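Where Do the Small Things Go? Storage of Personal Objects in Shared Student Rooms

Project report, Home and Living Design, second year
Group: Begoña Manzano, Hatem Ragab, Macarena Pastor
Supervisor: Araceli Paredes

Last updated: March

1. Introduction

In our residence in Hendale most rooms are shared by two students, and every student has one desk and one narrow shelf. When we started this project we wanted to study the desks in general, but after the first talks with our neighbours we saw that the large things are not the problem. Books, laptops and coats have a place. The difficulty comes with the small objects which are used every day: pens, brushes, combs, keys, nail scissors, chargers. They stay on the desk, they move under papers, and in the morning they must be searched for.

Our question was therefore: which kind of simple container helps a student to keep small daily objects in order, if he or she has very little space and does not want to buy furniture?

2. Method

We gave a short paper questionnaire to the students of the two residences, Hendale and Stullville. We received 157 answers. After this we chose 15 students who agreed to try a container on their desk for two weeks. Each of them could select between three types: a flat tray, a box with a lid, or an upright cup. The trays and boxes were bought in the market. The cups came from the pottery room of the school, where Ezequiel Urquijo let us look through the shelf of pieces which had been left behind by former students.

At the end of the two weeks we visited each person and had a conversation of twenty minutes. We asked what was in the container now, what was in it on the first day, and what was never put in it. Macarena wrote the notes and Hatem asked the questions. Begoña made a small drawing of each desk.

3. The test with upright containers

We first thought that the form of the cup was not important, only the height. This was a mistake, and we want to explain it because it changed the second half of our work.
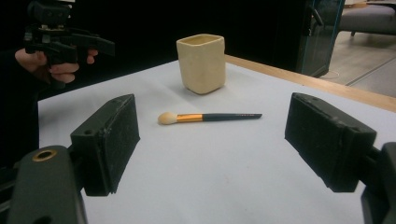 Long and thin objects are the most difficult to store well, because they roll and because they often have one end which should stay clean. The make-up brush is a good case for this. It has a slender dark handle which becomes thinner towards the end, and at the other side a round head of soft cream-coloured bristles, held by a gold metal part. If it lies flat on the desk, as it does on our white paper, the bristles are close to the surface and can collect dust. In the cream ceramic cup behind it, the brush would stand with the handle down and the head free in the air. The cup is small, so the weight matters: a long handle with a full head on top can pull a light cup over, and this happened to two of our participants with a plastic one. The more or less square shape with soft corners also interested us, since a corner gives the handle a place to rest. In a round cup the handles moved each time the desk was touched – several students complained of the noise at night.

4. Results

Of the 15 participants, eight chose the upright cup, five the flat tray and two the box with lid. After two weeks both persons with the box had stopped using it. One said that to open a lid is "one movement too many" at seven o'clock in the morning. We believe she is right, and we would not recommend a lid for things of daily use.

The trays were still in use, but they were full of other matters: receipts, coins, a bus card. The owners were content with this. The cups kept their first purpose better. In six of the eight cups we found only long objects, mostly pens and brushes. Small short things such as hair clips fall to the bottom of a cup and are then forgotten, so for these the tray is more suitable.

5. Limits of the work

Two weeks is a short time, and the participants knew that we would come to look. Our visits were all on Thursday, when many students clean the room before going home for the weekend, so perhaps we saw the desks in their best condition. We also did not measure the weight of the cups, and this we regret.

6. Suggestions

For a shared room we propose one flat tray and one heavy cup for each student, placed at the back of the desk and away from the window. Brushes and pens should not share the same cup, as ink marks the bristles. The pottery room has agreed to keep unclaimed cups for new students in a crate beside the door, and the first ones can be taken from there after the holidays.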